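## 3. Data Collection

### 3.1 Station and operators

All demonstrations were recorded at one bimanual station in our Tirley laboratory. Two arms are mounted side by side at the near edge of a white work surface made up of two rectangular sections placed end to end. Each arm carries a parallel gripper with a camera at the wrist, and a further camera looks down over both arms from the head position. The three streams are stored together with joint positions, gripper opening and the commanded action at each time step.

Seven operators took part. Four had used the Triris teleoperation interface before, and the other three were given two practice afternoons before any of their episodes were kept. Operators worked in pairs and changed roles after each block: one drove the arms while the other laid out the objects, started and stopped the recording, and entered the label. We kept the second person within reach of the table throughout, so hands and sleeves are present at the edge of many head-camera views. We did not mask them. An early policy trained on footage with the people cropped out behaved erratically when anyone stood beside the table, and we preferred to leave ordinary working conditions in the data.

### 3.2 Object pool and layouts

The object pool was put together from household and office items bought locally or brought in by the authors. We wanted a spread of shape, finish and stiffness within the payload of the Aguiar grippers, and avoided anything with a sharp edge. Objects near the grippers are candidates for manipulation. Objects on the far section of the table serve as distractors in most tasks, and their order is reshuffled between blocks. A typical layout is given in Figure 1a, with a black wire sculpture, a small construction of toy bricks, a green bottle and a bagged pair of insoles on the far section, and a flat black object and a roll of blue tape on the near one.

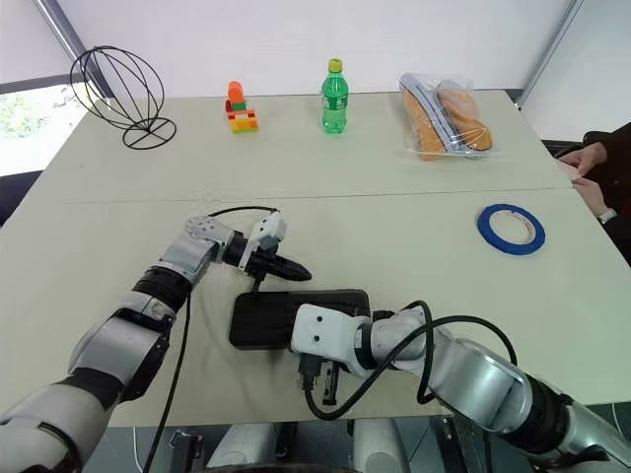
Layouts were drawn from a script that assigned each object to a coarse cell on the table. The operator placed it anywhere inside that cell, in any orientation that seemed natural. We tried a printed placement grid in November but gave it up after a few sessions. It slowed the work and produced object poses that were far too regular – policies trained on them lost accuracy as soon as an item was turned a little to one side.

Transparent and reflective materials were kept in the pool on purpose. Plastic bags pick up highlights that move with the viewpoint, and thin wire forms give very little surface for a depth estimate to settle on. Both are common in homes and both are under-represented in the earlier Dremova recordings, which used painted blocks for the most part.

### 3.3 Recording protocol

Each episode begins with the arms in a rest pose and ends when the operator presses the foot pedal. Instructions were read aloud from the script and stored as text. They were short, in the form "pick up the tape" or "put the tape on the case", and each was paraphrased afterwards by two people who had not driven that episode.

Operators were asked to work at a comfortable speed and to carry on after a fumbled grasp. Recoveries of this kind are useful to the learner, so an episode was discarded only if an object left the table, a stream dropped out, or the arm reached a joint limit. We collected 2,000 episodes in total. After screening, 1,506 were kept for training and 448 for validation, and the remainder were discarded. The final screening pass was completed by Isabelle McKinnon on Tue 6 December.

### 3.4 Wrist views

The wrist cameras supply most of the information used in the last few centimetres of a motion. Both fingers stay in view at the lower corners, which gives the network a constant reference for where the gripper is relative to its target. Fast wrist motion blurs whatever lies beyond the fingers while the crosshatched finger pads remain sharp. We considered dropping the blurred views and decided against it, as the same blur occurs when a policy is running.

Stacked and overlapping objects were the hardest to label. In Figure 1b a roll of blue tape rests across the hinge of an open case with a smoky brown lid and a dark blue base, and either could be the target depending on the instruction. For layouts of this sort the label records the support relation as well as the object name – the tape is "on the case", and the case is "under the tape". Annotators disagreed most often over open containers, where some labelled the lid and base separately and others treated them as one item. We settled on a single label wherever the parts are joined by a hinge.

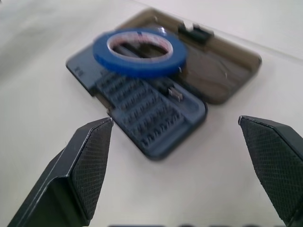
**Figure 1.** Views recorded at the station. (a) Head camera, with both arms at the near section of the table. (b) Wrist camera, with tape resting on an open case.

### 3.5 Synchronization and storage

All streams are stamped by the host machine on arrival and aligned to the head camera in post-processing. Joint readings are interpolated to the camera times, and gripper commands are held at their last value. Episodes are stored in one file each, with the instruction text, the paraphrases and the operator number in the header. Names are kept separately from the released data.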